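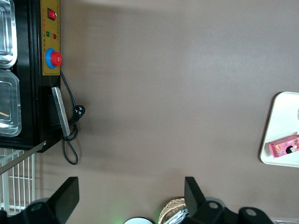
Kostero
De la enciclopedia colaborativa de robótica aplicada
(Redirigido desde «Mostrador Kostero»)

Kostero es un conjunto de demostraciones de manipulación con robots, dedicado a las tareas menudas de un mostrador de comida: tomar un producto envuelto, dejarlo en una bandeja, acercar una bebida, volver a empezar. Lo puso en marcha el taller Lodier bajo la coordinación de Myung-ja Song, y se emplea sobre todo para entrenar políticas por imitación, es decir, programas que aprenden a moverse a partir de lo que antes hizo una persona al mando del robot.

Nombre y origen
El nombre procede de una palabra inventada en el propio taller durante una sobremesa bastante larga, y quien busque en él una etimología más noble se llevará, con todo cariño, una pequeña decepción. La primera propuesta, redactada por In-ho Cheon, hablaba únicamente de bebidas; fue Eun-ji Seok quien insistió en añadir bolsas, cajas y bocadillos, porque una botella se deja agarrar casi siempre de la misma manera y un envoltorio blando, en cambio, tiene sus caprichos. La grabación comenzó en marzo con una lista de 96 tareas escritas en frases corrientes, del tipo «pon el paquete rosa en la bandeja», que todavía hoy encabezan cada episodio.

Puesto de trabajo
El puesto consta de una mesa amplia y dos brazos robóticos de color blanco, al menos uno con pinza de dedos negros. Los productos se reparten entre expositores transparentes, cestas de mimbre y bandejas, y a un lado queda un aparato negro con panel amarillo y pulsador rojo de emergencia. La bandeja de servicio cambia de sitio según la tarea, y lo mismo ocurre con buena parte de los alimentos (el inventario, como en cualquier tienda de barrio, nunca está quieto del todo).
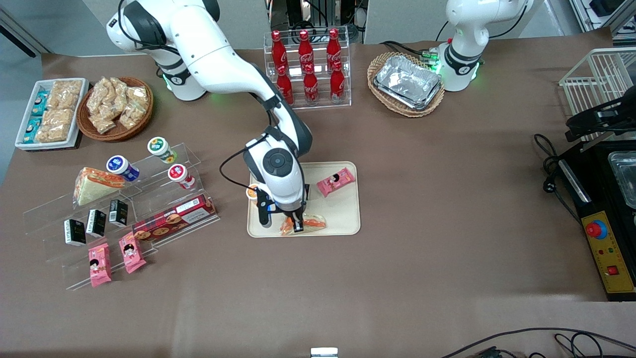

Cada demostración empieza con los brazos en reposo y termina cuando el producto queda apoyado y la pinza se ha apartado. Se guardan juntas las imágenes de la muñeca y las de la cámara fija, además de las posiciones articulares y la apertura de los dedos. Rodrigo Marín, responsable del protocolo, pide a los operadores que no corran y que conserven las pequeñas correcciones: si un paquete resbala y se recupera con calma, el episodio vale, y a menudo enseña más que uno impecable.

Contenido
La versión pública reúne más de 316 horas de grabación. Los episodios se dividen en 2 grupos, los de un solo brazo y los de ambos, y para cada tarea se reservan 100 que no intervienen en el entrenamiento. Las etiquetas las revisa Rhiannon Bellis, cuya guía de anotación distingue con mucha paciencia entre «dejar», «soltar» y «colocar», tres verbos que en la conversación diaria mezclamos sin remordimiento.

Limitaciones
Los propios autores señalan que la variedad de envases es modesta y que los plásticos transparentes siguen dando guerra, sobre todo cuando hay reflejos cerca. Tampoco se incluyen líquidos servidos ni alimentos sin envolver. Una política entrenada solo con Kostero suele desorientarse si se cambia la altura de la mesa, asunto que la documentación trata en un apéndice extenso y muy recomendable.

Véase también
Aprendizaje por imitación
Teleoperación
Humidik (conjunto de datos)

Categorías: Conjuntos de datos | Manipulación robótica | Lodier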